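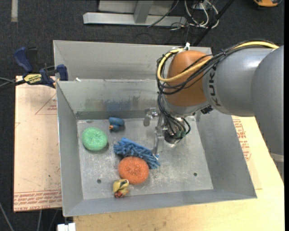

Caixa de chapa cinzenta com o fundo todo riscado.

Cheguei quinze minutos antes da hora e ela já estava à minha espera no portão, de galochas e com uma caneca de café na mão. "Entra, entra, que está um vento dos diabos!" Pronto, foi assim que começou a conversa mais comprida que já tive sobre maçãs (eu, que até ao ano passado só conhecia duas qualidades: as vermelhas e as outras).

A dona do pomar pediu-me para não pôr o nome dela no blogue. Diz que na aldeia já falam que chegue. Aceitei, claro, e em troca ganhei uma fatia de bolo e uma tarde inteira de histórias.

O pomar chama-se Gresden, um nome que não soa nada a português. "Foi o meu sogro que o trouxe de fora, trabalhou numa quinta com esse nome quando era rapaz e encasquetou que a terra dele havia de se chamar igual. A minha sogra queria Quinta da Fonte. Perdeu." São 535 árvores, quase todas macieiras, plantadas numa encosta virada a nascente, com um ribeiro em baixo que no verão mal se ouve. Perguntei-lhe se sabia o número de cor ou se estava a inventar. "De cor! Pago a poda à árvore, filha, se não soubesse estava bem arranjada."

Ela nem sequer vinha da agricultura. Passou quase toda a vida adulta a fazer contabilidade numa cidade a duas horas dali, e só pegou nisto quando o marido herdou a terra e os irmãos dele quiseram vender. "Eu disse que ficávamos com ela um ano, para ver. Já lá vão 8." No primeiro inverno podou tudo mal. Cortou onde não devia, deixou ficar o que era para cortar, e na primavera seguinte as árvores responderam com uma data de ramos direitos para o céu e quase flor nenhuma. "Pareciam vassouras ao contrário. Eu olhava da janela da cozinha e tinha vergonha."

Depois aprendeu. Com livros, com vizinhos, com uns vídeos, e sobretudo a estragar. Hoje faz sidra, vinagre e um sumo que eu bebi de um trago e que era ácido, mas ácido a sério, daqueles que nos fazem fechar um olho. Adorei!

Falámos muito de sidra, que era ao que eu ia. A dela chama-se Troko, e é seca, turva, sem açúcar nenhum acrescentado. O nome vem de ela ter começado por trocar garrafas por outras coisas: lenha, ovos, uma vez um arranjo no telhado do alpendre. "Não tinha coragem de pedir dinheiro. Aquilo nem rótulo tinha, escrevia a data com caneta de acetato e saía logo com a humidade." No ano passado encheu 300 garrafas e vendeu-as todas antes do Natal, umas 99 delas a um só restaurante, que lhe telefonou três vezes a pedir mais. Ela não tinha. Também não quer ter muito mais, disse-me isto várias vezes e de maneiras diferentes, e eu acho que é verdade, embora lhe tenham brilhado os olhos quando falou do restaurante.

Quis saber qual era a parte mais difícil e estava à espera que me falasse das geadas. Falou das vespas. "No fim de agosto não se pode entrar ali. Elas fazem um buraquinho na maçã, entram e comem aquilo por dentro, e tu pegas na fruta toda contente e tens uma vespa na mão." Já foi picada na pálpebra. Mostrou-me o sítio, mas confesso que não vi nada.

A variedade de que ela mais gosta é a Hamstead, pequena, feia, meio acastanhada, que crua não vale grande coisa e que na sidra dá um amargo bonito. Tem só uma fila, junto ao muro. A outra novidade é a Lại, nome que ela pôs a uma macieira nascida sozinha ao pé do compostor, em honra de uma amiga que lhe ensinou a enxertar. Este inverno guardou garfos dessa árvore no frigorífico, embrulhados em papel húmido, ao lado da manteiga, e vai enxertar em fins de fevereiro se o tempo deixar. "O meu marido já ia pondo um na sopa, pensou que era alecrim." (Não sei como se confunde, mas ela jura.)

Saí de lá já escuro, com duas garrafas, um frasco de vinagre e lama até ao joelho. À despedida perguntei-lhe se ainda faz contas para fora. "Só as minhas -- e essas faço de noite, quando já não as vejo bem." O vinagre já vai a meio, e a primeira garrafa abri-a ontem com um queijo de cabra.

2021-01-17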